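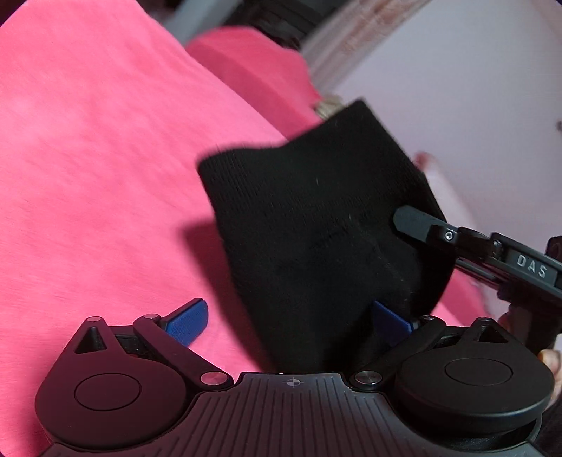 ## Plusix hand-held grippers now out on loan

4/4/26

The Plusix pair from Senus is now on our loan shelf, and Stostora has agreed to keep it there until September. It is a set of 2 hand-held grippers for recording household jobs. You squeeze a handle, the fingers close, and the movement is saved for training a robot arm later on. No arm is needed at this stage, so the kit fits in a shoulder bag.

We have been using it on laundry, mostly socks. A black sock is a fair test for any gripper. The knit is soft, the shape changes each time you pick it up, and there is no hard edge to grab. With one gripper holding the lower part and the other coming in from the side, you can turn and lay out a sock without touching it by hand. It takes practice. Our first hour was slow, and after that we got through around 140 recordings in an afternoon.

What we liked:

- The blue finger pads have a fine cross-hatched grip and hold thin fabric well.
- The pivot screws are easy to reach with a small screwdriver.
- Setup is short – charge, pair, run the check, start.

What we liked less:

- The main gripper is wide. Two people working over the same bed get in each other's way.
- The 256 GB card fills up faster than the manual suggests. Bring a spare.
- The handle is stiff for small hands, and Senus does not sell a softer spring.

We also tried the set with the Kristiansen folding board, sold separately. It helps with shirts and towels. For socks we would skip it and work straight on the bedding or a table.

Loans run for two weeks and cover both grippers, the charger, one card and the printed guide. Members can book through the usual form. Please copy your recordings off before you bring the kit back, as the card is wiped on return. If a finger pad comes loose, leave it off and put a note in the case – spares are kept at the desk.

The next open slot is listed on the loans page, along with the current price from Senus for anyone who would like to buy a set.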